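吹き抜けのカフェスペース、椅子どうする?

1 :urq_2f
Urquhartの1階、椅子とテーブルの入れ替え相談。予算は3,000円×脚数くらいしか出ない。金色の細い椅子に花柄の丸クッション、隣に丸い白テーブル。残すか迷い中
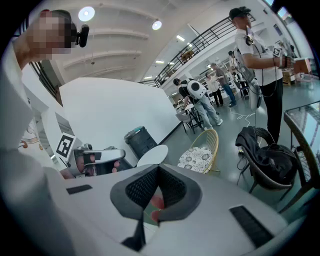 2 :名無しの椅子好き
残す一択。籐っぽい黒い椅子のほうが浮いてる

3 :draltgate住み
>>2 いや逆。ワイヤー椅子は尻痛い、長居むり。Flerwoodの中古なら2,000円で座面ちゃんとしてるよ

4 :urq_2f
クッションあれば平気って声もあるんだよな。あと白壁の前の背の高いゴミ箱、テーブルに近すぎん?
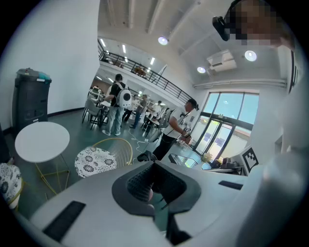
お茶飲む横にゴミ箱はちょっと。階段下に移すつもり。グレーの椅子のほうは小テーブルとセットでそのまま使いまうs

5 :名無しの椅子好き
ゴミ箱は移動賛成。椅子は絶対残せ

6 :vk_mado
クッションだけ替えれば?Vokachで丸型450円だった。50枚入荷って書いてあったからまだあるかも
花柄は正直好み分かれる

7 :urq_2f
柄は菊っぽいやつ、白地に黒。自分は好きなんだが…
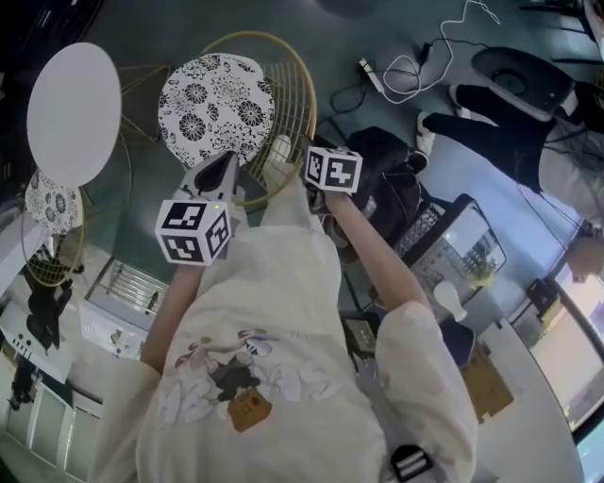

カバー洗えるかまだ確認してない。タグ見てくる。あと床のケーブルは足引っかけるから壁ぎわに寄せたい

8 :draltgate住み
柄はいい。椅子がだめなだけ

9 :urq_2f
じゃ1脚だけFlerwoodの試す。夕方見に行ってくるは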